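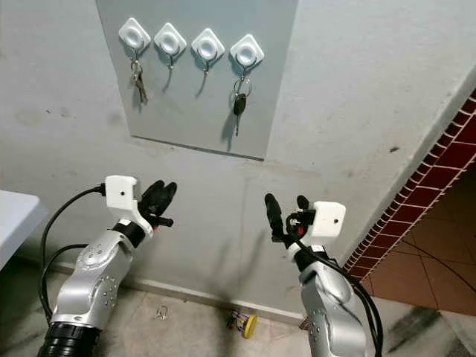 Two-arm cell drops keys when hanging them – left wrist off after cable swap?

Asked by Revathi Sastry in Setup and Maintenance

We run a two-arm unit at our Jomville site. Silver arms, white sensor box on each wrist, black multi-fingered grippers. The job is key handling: take a ring off one of the hooks on the wall panel, hold it up for the wrist sensor, hang it back. The panel has four square adhesive hooks in a row, turned so they look like diamonds. Bunch of keys on the far left one, car key on the far right.

In August the cable on the left wrist box started dropping out, so I replaced it. Same connector, slightly longer cable, and it now loops down along the side of the arm. Since then:

– the right arm hangs the car key fine, 20 out of 20
– the left arm misses on the bunch of keys, always low and a little to the left
– the miss is worse when the arm comes at the panel from below
– it was fine for years before the cable change

I have re-run the wrist sensor calibration on the left twice. It passes, residual is small, and the miss is still there. I have also power cycled everything. Log shows code 221 a few times a day on the left side, and the only thing the manual says about it is "external load deviation, informational."

Is this a calibration problem or did I break something on the arm? I would like to avoid pulling the gripper if I can. Also open to comments on the hooks, they were put up by the people who had the room before us and I have no idea how straight they are.

Revathi

3 answers

Answer by Ott Sproģis (accepted)

I would look at the cable before you touch calibration again. Your 221 is the hint. On our units that code shows up when the torque the arm feels doesn't match the payload it was told about. A cable that pulls on the wrist does that.

Calibration passes since you do it in a pose where the cable is slack, I would guess. Then the arm reaches up to the hook, the loop runs out, and the wrist gets pulled down and to the side. Low and left fits that if the loop is on the left.

What I would do, in this order:

1. Put the arms in the service pose and drop the speed to the lowest setting.

2. Jog the left arm by hand control to the hang pose at the leftmost hook. Stop there and look at the cable. There should still be a visible sag between the wrist box and the first tie point. If it is straight or nearly straight, you have found it.

3. Roll the wrist through its full range at that pose, both ways. Watch that the loop doesn't catch on the gripper fingers or get under the edge of the housing.

4. Move the tie point. Don't put a tie across a joint. Tie on the rigid segment on either side and let the loop cross the joint free. Hook and loop strap is better than zip ties for this, because you will be moving it more than once.

5. Check the four screws that hold the wrist box to its bracket. If the cable has been yanking on the box for a few weeks the bracket may have shifted. Ours take a 2.5 mm hex key. Snug, no more than that.

6. Only now run the wrist calibration, and then the payload identification. The payload one is a separate menu and people forget it. A longer cable is a different payload.

Then do your 20 hangs again. Do them from below as well, as that is your bad case.

On going longer with the cable: a bit more length is OK, but too much and it swings, and then you get the opposite trouble where it settles differently every time. I had one that was good in the morning and off by 6 mm after lunch, just from how the loop was lying.

Leave the gripper on. Nothing you wrote points to it.

Comment by Revathi Sastry

Step 2 was it. The cable was tight at the top hook height. I had strapped it on the far side of the elbow, so it lost all its slack when the arm went up. Moved the strap, and one of the bracket screws was loose too. Did calibration and payload ID after that. 37 hangs so far without a drop, and no 221 in the log. I marked the strap position on the arm with a paint pen so whoever does it next doesn't have to guess.

Comment by Ott Sproģis

Good. Check the strap again in a week, they creep.

Answer by Maarten Van der Linden

Agree with Ott on the cable, adding something on the hooks because you asked.

Adhesive hooks are fine for people and so-so for a machine. They come loose slowly and turn a few degrees first, and a hook that has turned gives you a miss that looks just like an arm problem. A quick test is to swap sides: teach the right arm to one of the left hooks, if it can reach, and see if the miss follows the arm or stays with the hook. It takes roughly ten minutes and would have told you which half of the problem to work on.

Also push on the panel itself at each end. If it gives, the fixing behind it needs attention, and no amount of taught points will stay good.

If you ever redo the wall, screw the hooks through the panel and keep a spare taught position file from the day you did it. We keep ours on the Delta share with the date in the name.

One more small thing. Pick stray rings and clips up off the floor at the end of each run. We had one get under the foot of the stand when it was rolled back into place, and the whole base sat tilted. Everything was off by the same amount and it took us two days to look down.

Answer by Thắng Mai

had same code, we just turned the load warning off in settings and it went away. works ok for us

Comment by Ott Sproģis

Please don't do that on an arm that people stand next to. The warning going away doesn't mean the pull on the wrist is gone, and on some versions the same setting also raises the collision limit.

Comment by Thắng Mai

ok did not know that about the limit, will turn it back on. which menu is the payload ID in? I only see calibration

Comment by Revathi Sastry

On ours it is under Tool, then Load, then Identify. You have to be in service mode or it is grayed out. Do the left and right arms separately.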